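Posted in Student Projects, July
By Faustine Lemaire

Who Folds the Jumpers Now? A placement report on the returns room at Skudberg

My placement was in the returns room at Skudberg, a firm that takes back clothes people have bought online and regretted. I was there to look at what happens to a job when part of it is handed to a machine. I had expected drama. What I got, for the first few days, was a long discussion about where the kettle should go now that its shelf had been given to a control box.

The room handles returns for several shops, the largest of which is Cosimia. A returned item is taken out of its bag, looked over, sniffed (this is in the written procedure, under "odour"), folded, rebagged and labelled. Until last winter people did all of it. Now there are two robot arms on the folding and moving side, and the people do the looking, the sniffing and a new task called "presenting", which means laying a garment so that an arm can get hold of it. There is no mention of presenting in anybody's contract. It takes up a good part of the morning.

Method

I watched the early shift, helped on the late one, and interviewed 10 members of staff, mostly in the break room and once in a lift. I also read the shift log, a document with a lot of feeling in it. My supervisor at the firm was Amirhossein Ebrahimi, who answered every question I asked and several I had not thought of. Interviewees other than him are left unnamed, as agreed.

I did not measure speed. The firm does that already, on a screen by the door, and the staff asked me very politely not to start as well.

What the work was like before

The old hands describe folding as dull, and then talk about it for twenty minutes. There was a Skudberg fold for shirts and another for knitwear, and people could tell who had done a jumper by the sleeves. One woman told me she used to do her best thinking at the folding table. She planned her daughter's wedding there, including the seating, and she has doubts about whether she could plan so much as a barbecue at the presenting station, where you have to keep looking up to see if the arm is ready for you.

Sore wrists came up in nearly every interview. So did the end-of-season rush, when coats came in and everyone went home smelling of other people's hallways. I don't want to make the old room sound like a village fair.

What has changed

The wrists are better. Everybody agrees on that, including the two people who dislike the arms most. Lifting is down and the late shift now finishes when it says it will, which caused some confusion at home for those whose families had got used to the opposite.

The talk has changed too. Folding was done side by side, and presenting is done facing a machine. The room is quieter and the gossip has moved to the break room, where it has to be fitted into fifteen minutes and has become, I am told, much less thorough.

Then there is the matter of blame. When a person folded badly, it was that person's fault and they heard about it. When an arm drops a cardigan, the log says "mispresented", and the name beside it belongs to whoever laid the cardigan down. I raised this with Amirhossein. He said the word had come with the software, from a supplier called Rønning, and he had been trying to get it changed for 3 months. The latest reply offered him a different font.

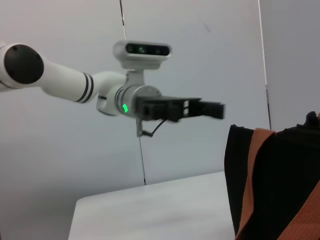
Fabric is the hard part, and everyone in the room had a theory about why. A box stays the shape it was. A garment goes into a heap the moment you let go of it, and the heap is different each time. Staff talk about "reading the heap", by which they mean finding the one fold or edge worth taking hold of. Black is thought to be the worst, as the creases are difficult to make out even for a person, and a piece like the one at the table's right-hand side, black and rumpled along the top with orange-brown bands on it, would get a short debate: garment or bag? The arm has a camera above its wrist to help with such questions. The staff have opinions, and I would back the opinions.

What people asked for

Most requests were small. They wanted the stations turned so that neighbours could see each other, and a say in the wording of the log. They also wanted presenting written down as a skill, with training and a pay line, given that new starters take almost 2 weeks to get any good at it. A scheme called Heter, which would move people between stations every couple of hours, was popular with everyone except those who had already got the station by the window.

Nobody I interviewed asked for the arms to be taken out. One man asked for them to be slower before nine in the morning.

Limits of this report

I was there in a quiet season and never saw the coats. Those who had left before the change were not interviewed, and they might have told me something else entirely. I also grew fond of the room, and a reader should allow for that.

My recommendation to the firm is to change the word "mispresented" first and do the stations after. The kettle is currently on the windowsill, pending a decision.

Contact: Student Projects Office | © the author | Back to top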